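The Great Desk Clearance

Every March the Marras building sends us the same memo, and every March we treat it the way people treat the dentist's reminder card. The memo says all surfaces must be clear by five so the cleaners can get at them. It has a cartoon mop on it. The mop is smiling, which seems unfair.

This year the second floor took it seriously, mainly because Ruverach is putting in new carpet and anything left behind goes into a crate marked MISC. Last time the crates went to the storage unit out on Prerkari Road, and there are people in accounts who still talk about their good stapler in the past tense.

So we cleared. The supply closet alone gave up 408 binder clips, a fondue set, and a box of business cards with the old phone number, the one that now rings at a tile showroom. The cards came in packs of 1000 and we had used up most of one. If you want scrap paper, they are by the printer. They will be by the printer for the rest of your career.

Mugs were a harder conversation. The kitchen shelf holds up to 321 of them, if you believe the person who stacked it, and the house rule is that any mug unclaimed by the end of the month goes to the thrift store. Three people have claimed the one shaped like a boot. Please sort this out among yourselves and leave the newsletter out of it.

A word on paper. The Pullel shredder takes six sheets at a time. It says so on the lid, in large type, and someone has underlined it in marker. It doesn't take seven, or a spiral notebook, or a laminated evacuation map. The repair person has now been here often enough to have a favorite parking spot.

As for the desks themselves, the standard we are after is simple: nothing on top, nothing taped down, no plant "just for tonight." Bare and pale from one side to the other. It can be done. 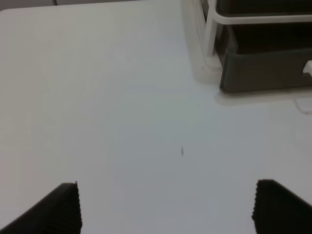

What Happens Next

Carpet goes down overnight, starting by the windows and working toward room 701, which has been called that for years despite being on the second floor. Chairs should be left in the hallway with your initials on the underside. Initials on the seat have been tried, and they come off on pants.

Drawers can stay full as long as they shut. If yours needs a knee to close it, it doesn't shut.

You can put everything back at nine the next morning. Most of us will have it looking the way it did by lunch.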